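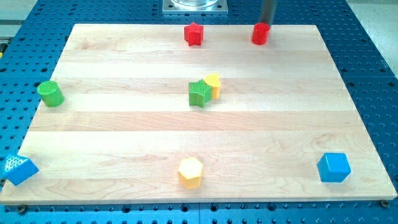 Fladside collects practice examples for learning systems that are supposed to move things around on a table. We sell those examples, and we are wary of most of what gets said about them, including some things we used to say ourselves. A typical job looks small. A customer wants a model that can pick out one block when told to, so we put eight plastic blocks on a maple board, two each in red, green, yellow and blue, and an operator steers the arm through the task while the system records. The red cylinder and the red star are both red, and if every example in a set goes after a red thing by color, the model may never learn what a cylinder is. You can sell a lot of recordings before anyone notices that.

Who we are

Sandamali Sikder and Debashish Seneviratne started the company after working together on a sorting project that did very well in its own lab and fell over at the customer's site. The parts were the same. The tabletop was a different color and the lights came from the other side. They spent a winter going through the training examples and found that nearly all of them had been gathered by one person, on one afternoon setup, with the parts laid out in almost the same order every time. Fladside grew out of the argument they had about whose fault that was. They still don't agree, and new hires get both versions.

Kátia Barros runs the collection floor. Shafiq Gazi reviews recordings and has the final say on what gets thrown out. Ashraful Munasinghe writes our software, including Uleo, the tool we use to plan layouts, and Mister, the one that replays a recording next to its written instruction so a reviewer can decide whether the two match. Mister is slow and plain to look at. We have been asked to make it automatic and have tried twice. Both times it passed recordings in which the arm did something tidy with the wrong object, so a person still looks.

What we do

We gather examples by hand. An operator gets a layout and an instruction, such as "put the green cylinder next to the yellow heart," and carries it out by steering the arm. Then the blocks move and the next instruction comes up. A session is 30 examples and no more, a limit Kátia set after she saw what the late ones looked like. Tired operators take shortcuts, and a learning system copies a shortcut as faithfully as anything else.

Shapes are chosen to cause trouble. Stars have points that catch on their neighbors, and a heart gives a gripper fewer good places to hold than a cube does. We also place objects close together on purpose, and near the edges of the board, where most collections get thin. Uleo suggests these layouts. Operators are free to refuse one if it can't be done, and the refusal is kept with a note.

We keep failures too. A dropped block is marked as dropped and stays in the set unless the customer asks us in writing to take it out. Some do. We think that is usually a mistake and will say so once.

What we don't claim

We don't sell "general" robot skill. We have read the same announcements you have, and some of the work behind them is good, but a system trained on plastic blocks has been shown plastic blocks. It may carry over to bottles or shirts. We would want to see that tested by somebody who wasn't hoping for it.

We also doubt that more is always better. For a project called Khổng we delivered 1289 examples and then, at our own cost, went back through them with the customer. Shafiq threw out 200. Most of those had gone fine on the table, but the instruction was vague enough that two different blocks would have been a correct answer. The customer trained on both versions of the set and liked the smaller one better. We don't want to make too much of this. It was one project with one arm, and the comparison was short. It did change how we write instructions.

And we don't quote success rates on this page. A rate means very little without the layouts it was measured on, and those belong to the customers. If you are thinking of hiring us, ask for the sample set. It comes with the layouts, the instructions, the rejected recordings and the reviewer's notes, some of which are rude about our own work.

Working with us

We take on few projects at a time. Before quoting, Debashish will ask what the system has to do on its worst day, what it will be standing on, and who will check it after we are gone. If you don't have an answer to the last one we will probably suggest waiting.

Operators are employees, paid by the hour and never by the example. Their initials go on every session they record, and anyone on the floor can pull a session they aren't happy with.

Visitors are welcome on Friday afternoons if they write ahead. You can take a turn steering the arm. Most people find the star harder than they expected.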